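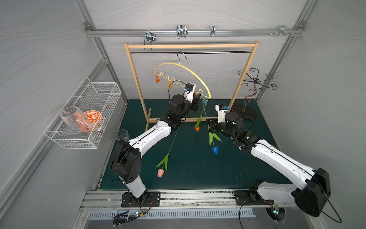

Cell 2, tulip task, both arms in. Hanger and clips up on the rack, left gripper at the hanger.

Tuesday, January 21, 2020

Spent most of the morning on the written rules for this cell instead of on the task itself, and I'm glad I did. Yayra Sulemana asked me last week what our rule is for reaching in to reset the props, and I gave her one answer, and then Declan gave her a different one at lunch. So that's not a rule, that's two guys with habits! Writing it down now before I forget what we agreed on.

Reaching in. Both arms parked, torque off, and the person reaching in holds the pause remote. Not the person at the desk. Declan's old way was to leave the arms holding position and just be quick about it, which I understand (I did it for months), but a held arm is a live arm and the Stanari checklist we signed says so in plain words. If two people are resetting, there's one remote and whoever has it goes in last and comes out first.

Props. Glass is the one we argued about. We've got the vase lying on its side in the wire basket and the small drinking glass down on the mat by the left shoulder, and Ya-wen's view is that nothing breakable should sit inside the reach of an elbow. I agree with her about the drinking glass. New rule: glass on the mat only if the task uses it in that run, otherwise it goes in the bin under the desk. The vase can stay in the basket for now, Fiifi is going to check whether the left elbow can get there at full extension. Today that's a guess on my part.

Cables. Wrist camera cables get a loop with slack in it and get checked by hand, through the whole range, at the start of each shift. I'd like to add a line about the ones trailing down by the right shoulder and the boards at the front. They're fine until somebody leans on them with a sleeve. Kastier sells a snap-on cover that would fit over the slotted panel and I've put in for two.

Front rail. Wipe it down! There's little bits of debris along it and that's where the base plates bolt on. Wipe first, then check the bolts, then log it. I'd been doing it the other way around and pushing grit under the wrench.

Logging. Run 1,105 was the last one with the old form. From here on a stopped run gets logged as stopped, with who hit pause and why, even if it was a silly reason. I went back through the log and found 40 stops with the reason left blank, and a good part of those were mine – sorry, everyone. "Flower slid" is a perfectly good reason. So is "didn't like the look of it."

Speed. Left this at 154 mm/s for both wrists whenever the arms share the middle of the mat. Yayra Kpodo wants to go faster on the hanger part, where the right arm has no business being up there anyway. Maybe. I said bring me a week of clean logs in March and we'll talk.

Still open: who signs off when a rule changes (me and Fiifi both?), and whether the Lamptey cell gets the same sheet or its own. Printed copy is taped to the side of the desk, pencil edits welcome, initial them please.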